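Section 2: Setting Up Your Battery Sorting Table

Welcome, and thank you for choosing the Lougher home sorting set. Take your time with this part -- a tidy start makes the whole job much more pleasant.

1. Clear a space on a wooden tabletop and set the two bins side by side, with a gap between them.

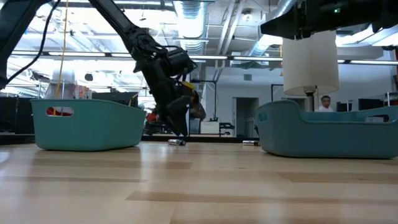
Can I sort more than one size at a time?
It's easier to finish one size first and then go back for the next.

2. Spread the loose batteries out on the wood, where you can look each one over. Put a lamp at a back corner if your room is on the dim side.

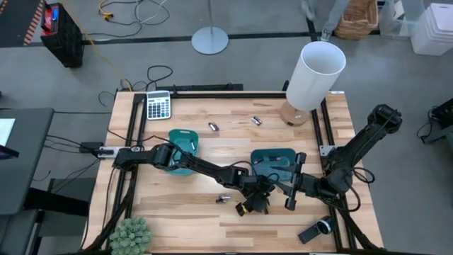 Fig. 2. Two trays, loose batteries, calculator and lamp.

3. Give the open part of the table a wipe with a dry cloth, and move a bin to the side while you do it.

CAUTION: Never wipe up a leak with bare hands. Put on gloves first.
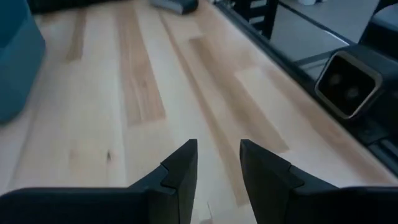 How often should I go through my batteries?
Every September suits most households, and again after the holidays if you have children with noisy toys!

4. Keep a calculator near the basket for adding up your totals as you go.

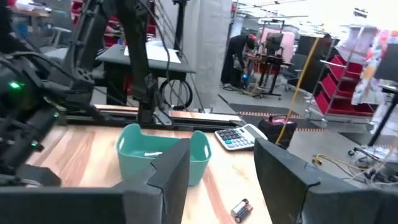

Reading time: 2 minutes

5. Write the totals on your Lougher card, and tape the ends of any used batteries before you store them for recycling.

NOTE: The storage box holds up to 45 batteries. Please keep it well away from small children and pets.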